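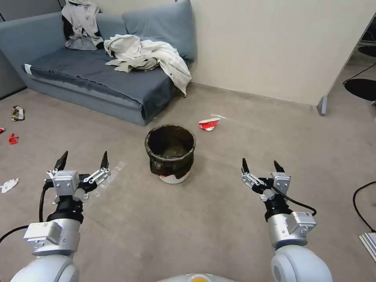

Carpeted room. See item 9.

Wurside Television Stages
Set and Audience Safety Inspection
Report no. 2942
Production: Skurkitell, season two, episodes five and six
Inspected: 3rd April
Inspector: Corinne Hutchins
Present for the production: Mawar Purba, Prasetyo Lau

Ratings: S = satisfactory. A = action required. N = not applicable at this visit.

Access and exits

1. Stage doors open freely from the inside. S
2. Exit signs lit on all sides of the stage. A
Comment: The sign over the scene dock door was out. A replacement lamp is on order. The sign must be working before any audience is admitted.
3. Fire lane marked and clear. A
Comment: Two wardrobe rails and the hospital bed from the ward set were inside the yellow line. Both rails were moved during the visit. The bed was still there at the close of the inspection and Mr. Lau has been told.
4. Audience seating for 200 secured to the riser. S
Comment: Row F was tightened in March following the previous report.

Sets and floors

5. Flats braced and weighted. S
6. Kitchen set: practical stove disconnected from gas. S
Comment: Steam effects only. The script for episode six calls for a pan fire. This is not covered by the present report and needs its own approval.
7. Staircase set: handrail fixed, treads even. A
Comment: The fourth tread moves under load. Cast and crew are not to use the staircase until the carpenters have signed for the repair.
8. Breakaway glass stored apart from real glass and labeled. S
9. Carpeted areas: edges fixed, seams flat. S
Comment: Check again whenever furniture is reset between episodes.

Electrical

10. Portable lighting tested and tagged. S
11. Loads within circuit rating. A
Comment: The dimmer list shows 3300 watts on a circuit limited by house rules to 2000. Move part of the load to another circuit and send the corrected list to this office.
12. Cable crossings covered on walkways. S
13. Prop lamps and television sets wired by a qualified person. S
Comment: Gunawan supplied certificates for all hired items except the bedside lamp, which has been withdrawn from use.

Performers and stunts

14. Written assessment held for each stunt. A
Comment: The fall in episode five has an assessment. The struggle in the corridor does not. Ms. Purba will provide one before rehearsal.
15. Crash mats inspected. S
16. Prop weapons locked away and logged. N
Comment: None on the premises.
17. First aid provision on recording days. S
Comment: Hidayah Wuisan is the named first aider. Her deputy is to be confirmed.

Result

Rehearsal may go ahead on the ward and kitchen sets. Recording with an audience may not begin until items 2, 3, 7, 11 and 14 have been closed in writing.

Signed: C. Hutchins
Received for the production: M. Purba
Copy to: Ridwan Sitompul, stage operations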